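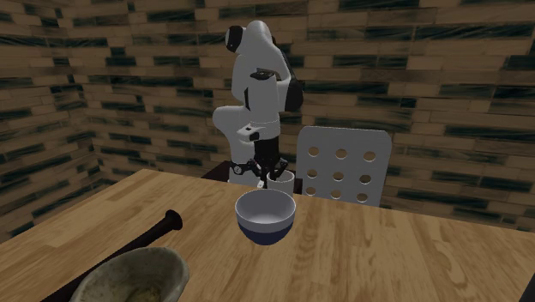 Run day at Plikora: the arm over the white cup, the bowl just in front.

Sunday, August 28, 2022
By a member of the Pluvau team

The cup went over again at ten past four and the whole back row groaned, me included, and then we all leaned in to watch it roll.

I should say that the cup wasn't real. Neither was the table, or the brick walls, or the arm. All of it lived inside the big computer at the end of the Plikora clubroom, and we had spent our summer in there with it. I have never loved a piece of crockery so much in my life.

The job set by the people at Brelholm sounded like something you'd ask a toddler to do. Pick up the cup. Put it in the bowl. Let go. Eight of us had signed up in June thinking we'd be finished by the end of the week and could spend the rest of the holidays making the arm wave at people.

"It's closing too soon," said the girl who did our grip code. She was eating crisps out of the bag with a pencil so as not to grease the keys. "It thinks it's there and it isn't there."

"Give it more time, then."

"I gave it more time. Then it stood about."

We ran it again. Down came the gripper, fingers wide, lovely and slow, and somebody whispered "go on, go on" as if it could hear us. The fingers met the cup. The cup rose! It rose by the width of a thumb, tilted, and slid out sideways, and the boy beside me put his jumper over his head.

The trouble was that Brelholm would move everything on the day. New places, new angles, different things on the table, and no warning. Our arm had learned one table by heart, the way I once learned a French speech, and if you shifted the bowl a hand's width it went to where the bowl used to be and stayed there looking pleased with itself.
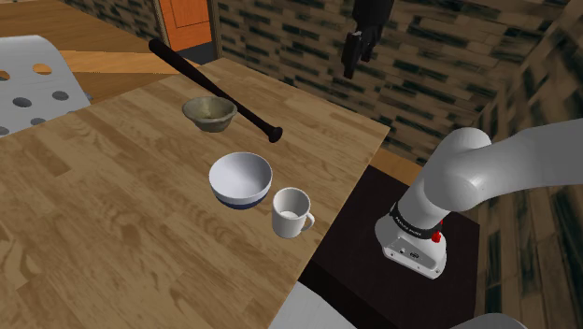 So we started again from the beginning, at teatime, on the last Sunday before the deadline. We let the computer shuffle the table for us and set off 200 fresh tries, and went and sat on the fire steps with the last of the biscuits. The Lappalainen team had put their score up that morning. It was 3,358. Ours was 2,264. I knew both numbers as well as my own phone number.

"They've got a better computer," said the jumper boy.

"They've got the same computer."

"Well, they've got better chairs."

When we went back in, the tries were still running, and we stood behind the desk with our coats on. Miss. Miss. A knock that sent the cup spinning. Then one where the arm came down, stopped, and shifted a little to the left, which it had never done before, and closed.

The grip girl put down her pencil.

Up it went, straight as you like, across the table and over the bowl. The fingers opened. The cup dropped in, wobbled round once and stood still, and the noise we made brought someone down from the chess club to ask if we were all right.

"Do it again," somebody shouted, and it was already on its way back.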